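The Layout Procedure

The Nargate kit came back from the customer in a bread bag. Mariann Csonka logged it at the counter, weighed it, recorded the mass and wrote "unsorted" in the condition column. The assembly drawing was folded into the bag with the parts and had gone soft along the creases.

Siluvel repaired and recompleted kits for schools and hobby clubs in three provinces. The procedure for a returned kit ran to 20 pages and had been written by Mariann over one winter. Section 1 covered the surface. The table was to be black. The mat was to be white, laid square to the front edge, and wiped with a lint-free cloth. Section 2 covered the parts, which were to be placed in rows with a clear gap on all sides. Section 3 covered disputes.

Nayeli Esquivel had been on the bench since September and had read all three sections. She had questions about the second.

"It doesn't give a tolerance," she said.

"For what?"

"The gap. It says clear gap. It doesn't say how many millimetres."

Mariann pulled the page and looked. It did not say. She had always used the width of her thumb, and at the time of writing it had not occurred to her that another person would use the document. She pencilled "8 mm?" in the margin and initialled it.

They did the first layout together. Nayeli placed and Mariann checked each item against the drawing, calling the reference and waiting for the reply. The drawing was a Tundard revision, two issues behind, and the numbering drifted after the first page. A part marked as a spacer on the sheet was listed as a collar in the index. Mariann called it a spacer. Nayeli called it a collar. Both were entered, with a stroke between them.

At noon Mariann ate a sandwich at the counter and Nayeli kept going. When Mariann came back the rows had been moved. They now ran in a loose grid rather than strictly by reference, and the whole arrangement sat slightly off parallel to the mat.

"Who authorised that?"

"Section 2 says rows. It doesn't say rows of what."

Mariann checked this as well. She sat down on the stool for a while with the page in her hand. The shop on the other side of the wall was running its compressor, and it cycled twice before she spoke.

"Mr. Aguirre used to lay them out in a spiral," she said. "He trained me. He started at the centre with the smallest one and worked outward. It was useless for checking. You lost your place every time the phone rang. I wrote all this so I would never have to see a spiral again."

"Do you want me to put it back?"

"Leave it. I want to look at it."
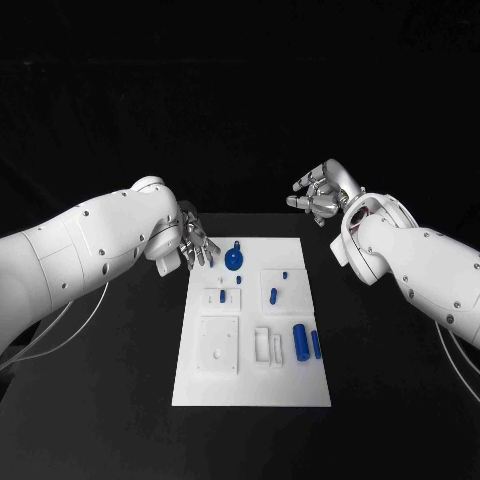 The procedure had no entry for a layout that was wrong in form and correct in content, so Mariann drafted one on the back of the Tundard sheet. She wrote in block capitals, with the lamp pulled down, looking up after each line. Against the black tabletop the white mat was very bright, and the blue and white parts on it made a grid only in the loose sense of the word. Her eye still went across without stopping. She put down her pencil and called the references from memory, and Nayeli answered all of them - the spacer included, which she now called a spacer.

"Collar," said Mariann.

"You said spacer."

"I've read the index since."

The amendment was issued on 2026-03-17 as Revision D. It permitted rows by reference or by colour, at the discretion of the person placing. The gap was given as 8 mm, or one thumb.

Nayeli asked whose thumb. Mariann said she would look into it, and went to find a ruler.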